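Ticket: Prints on wall 2 come out green
Opened by: Jarlath Hanrahan, exhibitions desk, Gallagher Gallery
Status: Resolved (mostly)
Category: Print and color
Show: Rarnasness: Shore Pictures

Original report

We have 60 photographs going up for the Rarnasness show and the second batch back from the Flismont printer has a green cast. The gray skies are green. The sheep are green. The photographer has seen one of them and used the word "aquarium," and I don't think she meant it kindly.

The first batch, done in June on the same printer with the same paper, is fine. The files have not been touched. I have turned the printer off and on again, so please don't open with that.

Log

Entry 1
Asked Jarlath which paper profile was selected in Grornent. He said "the usual one." There are two in the list with the word "usual" in the name. Asked for the exact name.

Entry 2
Name received. It's the matte cotton profile. The paper in the tray is also matte cotton, so that theory had a short life. Asked for a nozzle check.

Entry 3
Nozzle check printed without gaps. Magenta was my favorite suspect and I was sorry to let it go. Ran a head cleaning anyway, which used up ink and changed nothing.

Entry 4
Printed the gray ramp straight from the printer's own menu, leaving Grornent out of it. Neutral from end to end. The printer is innocent and has been owed an apology since entry 1. Whatever is going wrong goes wrong before the file gets there.

Entry 5
Found that Grornent was updated between the batches. The update put "Let printer manage color" back to on. The profile was also on. So the color was being corrected by the software and then corrected a second time by the printer, each of them very sure of itself.

Switched the printer setting off, restarted Grornent, reprinted file 51 (the long one with the fence). Sky is gray. Sheep are sheep color, which on Rarnasness seems to be a sort of oatmeal.

Entry 6
Jarlath reports the reprint is good but the same file on the lobby screen still looks green. Reopening.

Entry 7
Lobby screen was in a picture mode called Vivid Nature. Set to Standard. Brightness was at 200 on a scale I would have guessed stopped at 100. Brought that down as well -- the front desk had apparently been wearing it as a tan.

Entry 8
Jarlath checked the lobby screen again from across the room. He is satisfied with the grays. He is less satisfied with the walk back to the desk to tell me so.

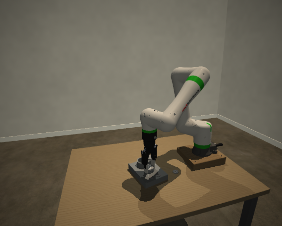
Attachment 1: white arm with green bands, gray walls.

Entry 9
Saved the working settings as a preset called RARNASNESS FINAL. There was already a preset called RARNASNESS FINAL. Named mine RARNASNESS FINAL USE THIS and deleted the old one with Jarlath's written consent.

Entry 10
Remaining prints from the second batch are queued on the Flismont. Left a note taped to the lid: check "Let printer manage color" after every Grornent update, it must be off.

Closing note from requester

Prints look right under the wall lights, and the photographer has moved from "aquarium" to "fine," so I'm taking that as applause. Please close. I'm keeping one of the green ones for my office.

Closed November 15, 2020. Ink order for the head cleaning in entry 3 goes on the exhibitions budget -- Jarlath has been told.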